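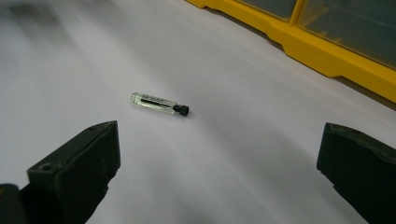 I started making my own perfume in January, mainly because the one I had worn for years was discontinued and the last bottle in the shops had gone up to a silly price. I'm writing down how it went while I still remember, and for the two people who asked.

The discontinued one was a plain vetiver with a bit of grapefruit on top. I didn't expect to copy it. I wanted something in the same neighbourhood that I could wear to work without the whole office knowing I'd arrived.

I bought a starter set of materials from Erkitz, which is a small supplier that sells in tiny quantities. That suits a beginner. Most of what I bought I used once, disliked and put at the back of the cupboard. The grapefruit was good. The vetiver smelled like a wet paddock on its own, and I nearly threw it out before Siobhán Brophy told me to dilute it to 5 per cent and leave it alone for a week. She was right. Diluted, it was dry and a bit smoky and very close to what I remembered.

Siobhán also told me to weigh everything and stop counting drops. Drops vary with the dropper, the temperature of the room and how thick the stuff is. I bought a set of jeweller's scales and started again from trial one. The first eight trials are in my notebook as drops and I can't reproduce any of them, including number six, which I liked.

The main thing I've learnt is that it takes a long time. You mix a trial, smell it, and it's all alcohol and citrus. You smell it the next day and it's flat. Two weeks on it has usually settled into something else. I now make three or four small trials at once, put the date on them and go and do other things.

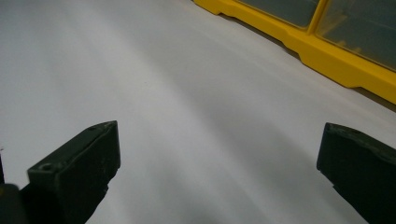 The other thing is that your nose gives up. After about half an hour of smelling things I can't tell cedar from cardboard. People say to sniff coffee beans. I tried that and could then smell coffee. Going outside for a while works better, or just stopping for the night.

Cathal Dolan lent me his copy of a perfumery course workbook, and I did the first section, where you learn the materials in pairs. Lemon against lime, cedar against sandalwood, and so on. It's dull but it helped more than the mixing did. I got the woods wrong nearly every time at first and now I mostly get them right. I still can't smell one of the musks at all. Declan says it's very strong and fills the kitchen, so I've had to leave it out.

As for cost, I've spent just over $200 on materials, plus the scales. The discontinued bottle was $80 back when you could get it, so I haven't saved anything. I do have a shelf of half-used materials that should last a few years if I keep them out of the light.

Trial 23 is the one I'm wearing now. It has grapefruit, a little pink pepper, the diluted vetiver and cedar underneath. The grapefruit disappears within the hour, as citrus does, and I'm not sure there's much I can do about it. Róisín thinks it needs something floral in the middle. I don't like florals much but I'll try a very small amount of geranium in the next lot, since it's already in the cupboard.

If anyone has found a grapefruit that hangs around past morning tea, please leave a comment and tell me where you got it.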